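Lelex opens its Zerndale workshop to visitors

ZERNDALE - Lelex let the public into its robot training workshop in October, and 435 people signed up for a look at how machines are taught to do small jobs with their hands.

Groups of 21 were taken through the building on Alhassan Street, starting at 10 a.m. Each tour lasted nearly 141 minutes, longer than the company had planned, and the last group left after dark.

The first stop was a short talk on the company's Nomance project, which aims to build a robot arm that can sort and put away supplies in school offices and clinics. Staff said the arm learns from recordings of people doing the same work with grippers held in their hands. A person picks something up, sets it down and starts over, many times a day.

Visitors then moved to the work area, where six stations were running behind black curtains. Operators worked with a gripper in each hand, and small groups stood back by the door to watch. One job used a clear plastic container with dividers and a single pen, on a plain white board laid over a tabletop.

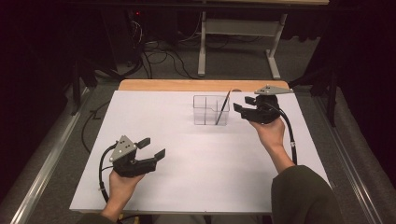 Questions from the groups were mostly about jobs and cost. The company said it has no price for the arm yet and does not expect to sell one before it has been tried in at least two clinics in the county. It said operators are paid by the hour and work in short shifts, with breaks to rest their wrists.

Several visitors asked to try the grippers. A practice table was set up near the entrance with wooden blocks and a tray of bolts, and the line for it ran out into the hallway by noon. Children under 10 needed an adult with them.

Parking was a problem for much of the morning. Cars filled the lot and both sides of Alhassan Street, and some people walked over from the library.

Lelex plans to hold another open day in the spring. Sign-up will be through the town's website, and school groups can ask for a separate time.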